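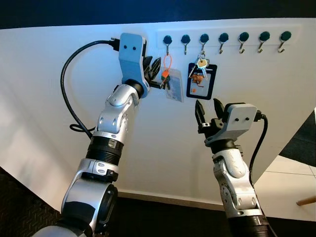 Pleson says its cabins are quiet. Who checked?

By Nele Jansen
14 comments | Share | Save

Vacation rental agency Pleson will start putting a "Verified Quiet" badge on cabins and cottages in the Plallden valley in November, and it wants guests to treat the badge as a promise. Going by the paperwork the company has released so far, they may want to wait a while before they do.

The badge is a small green leaf that will show up next to the name of a property in search results. Pleson says it means a home has been "individually assessed for restful surroundings, day and night." Of the 2,566 properties the agency lists in the valley and the town of Fistgate, 469 will carry it on the first day.

That sounds like a lot of assessing. Asked how many of the 469 had been visited by someone from the company, Brunello Carbone, who runs the rental side of Pleson's business, said that the word "visited" was too narrow.

"An assessment is a combination of owner information, guest feedback and local knowledge," he said. "In many cases a visit would add very little."

He would not say in how many cases a visit had taken place. Asked a second time, by email, the company sent back a link to its press release.

The form owners fill out runs to four pages, most of them taken up by the address, the number of bedrooms and the terms and conditions. The part that deals with noise has three questions. Is the property on a main road? Is there a bar, club or event venue within sight of it? Would you describe the setting as peaceful? An owner who answers no, no and yes has passed.

There is no question about railroads. There is none about farm machinery, dogs, boats, construction or the people next door, and nothing at all about what can be heard inside with the windows open on a summer night. Nor is there any mention of a sound meter. Carbone said meters had been considered and dropped early on, as guests "do not experience a vacation in decibels."

Owners pay for the badge. Pleson calls this a processing fee and says it covers costs, although it has not said which costs, and the amount varies with the size of the house. It is charged every year. A property that loses its badge after complaints does not get the fee back, but it can apply again right away and pay again.

Ermira Georgiou rents out two cottages on the slope above Fistgate and has signed up one of them. She said she had little choice.

"When the search page puts the leaf first, everyone without a leaf goes to the bottom," she said. "So I am paying to stay where I was."

Pleson disputes this. The company says badged homes will not be ranked higher "as such," and that the order of results depends on many factors. It did confirm that guests will be offered a filter for badged homes, and that the filter will be switched on by default for anyone who picks the words "relaxing" or "nature" on the start page. Those are two of the most popular choices on the site, according to a presentation given to owners in the spring.

Georgiou's other cottage, the one she left out, is the quieter of the two. It stands by itself at the end of a track and has no neighbors. But the track counts as an access route shared with the Radonjić campground farther up, and the form treats a campground as an event venue if it has a stage. The Radonjić has a stage. It was built for a music weekend that ran for one summer and was never held again, and these days it is used for storing firewood.

"I rang to explain about the firewood," Georgiou said. "They told me the form does not have a box for that."

The cottage that did get the leaf is across the street from the fire station. 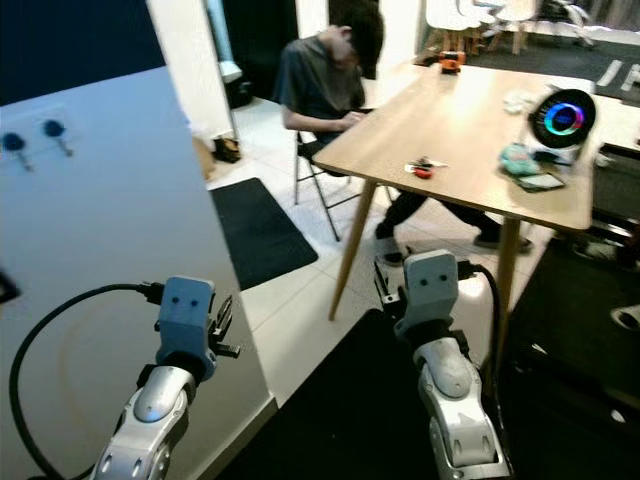 Two robotic arms with blue-gray gripper heads, next to a pale partition panel. Photo: Nele Jansen

There is some history here. Pleson has tried badges before. A "Family Favorite" label was introduced a few seasons ago and ended up on so many properties that it was dropped without an announcement. After that came a paw print for homes that welcome dogs, which caused trouble when guests found that a few of the owners concerned had never agreed to take them. The company said at the time that it had learned from the experience and that any future label would be "evidence-led."

Glykeria Mitsotakis-Vlachou would like to know what the evidence is. She has been coming to the Plallden valley with her sister for years and books through Pleson most of the time, mainly out of habit. This summer the two of them stayed in a house that was part of the trial of the new badge. The description spoke of birdsong and deep rest.

"There was birdsong, I will give them that," she said. "There was also a sawmill. It started at six in the morning and you could feel it in the floor."

She complained on the second day and was told that a sawmill is not a bar, a club or an event venue. She was offered a voucher toward a future stay, to be used outside the high season. She has not used it. The house is on the list of properties that will carry the leaf in November.

Carbone said he could not discuss individual bookings. He did say that the trial had produced "very encouraging" guest scores, and that only a small share of guests had raised noise as an issue. The company declined to share the scores or to say how the question had been put. A copy of the guest survey seen by this site asks people to rate their stay for cleanliness, comfort, value and welcome. Noise is not on it. There is an open box at the end for other remarks.

The local council has been asked to lend its name to the program, and so far it has not said yes. Comfort Agbenyega, who sits on the council for the lower end of Fistgate, said she had nothing against quiet, or against visitors looking for it, but that she worried about what would come next.

"If someone has paid extra for silence and the neighbor mows his lawn, who gets the phone call?" she said. "We do. And the neighbor is allowed to mow his lawn."

She also pointed out that the town has a noise map of its own, paid for with public money and free for anyone to use. It shows the main roads, the rail line, the quarry and the flight path of the small airfield. She had offered it to Pleson and had not heard back. Carbone said that the map was "under review" and might be used in a later version of the badge.

Set against the town's map, the list makes odd reading. Several of the homes due to get the leaf lie along the rail line, where freight trains run after midnight. One cluster of cabins is right below the quarry road. To be fair to Pleson, plenty of the others are in places where a person could expect to hear nothing much all night, and some of the owners have gone to real trouble with thicker glass, felt under the chair legs and notes asking guests to keep it down after ten. These owners get the same leaf as everyone else.

The refund rules deserve a look too. Pleson's press release says guests in a badged home "can book with confidence, backed by our Quiet Pledge." The pledge is spelled out farther down in the booking terms. A guest who is disturbed has to report it while the disturbance is going on, by phone, to a line that closes at 8 p.m. The owner then has until the following evening to respond. Noise "arising from normal rural or municipal activity" is excluded, and the company decides what is normal. If a claim does go through, the guest receives credit, not cash.

Asked what kind of noise would be left after all that, Carbone mentioned a loud party in a neighboring rental. Such a party would probably be over by the time the phone line opened again. He said the opening hours were being looked at.

None of this makes Pleson worse than its rivals, most of which let owners write whatever they like about peace and calm and leave it at that. A badge with a proper check behind it could be useful, particularly to people traveling with babies or coming off night shifts. The council has said it would be glad to talk about one. But a leaf that can be had for three answers and a fee tells a guest no more than the word "peaceful" in the description did, and it will cost the owner more.

The company plans to extend the badge to the rest of its properties next year. Owners who sign up before the end of November get the first renewal at a reduced rate.

Guests who want to know how quiet a place is still have the old methods open to them. They can look at the town's noise map, read the bad reviews before the good ones, or call the owner and ask what time the neighbors get up. Georgiou said she is asked that now and then and always gives a straight answer.

"For the one with the leaf, I tell them about the sirens," she said. "Some of them book it anyway. Children like the trucks."

Share this story | Print | 14 comments

Related stories
Cleaning fees in the valley: where the money goes
Fistgate weighs later hours for lakeside parking
Radonjić campground to keep winter sites open
What "sleeps six" means, and what it should mean
Paw print label quietly dropped from cabin listings

Contact the newsroom | Corrections | Terms of use | All rights reserved | Back to top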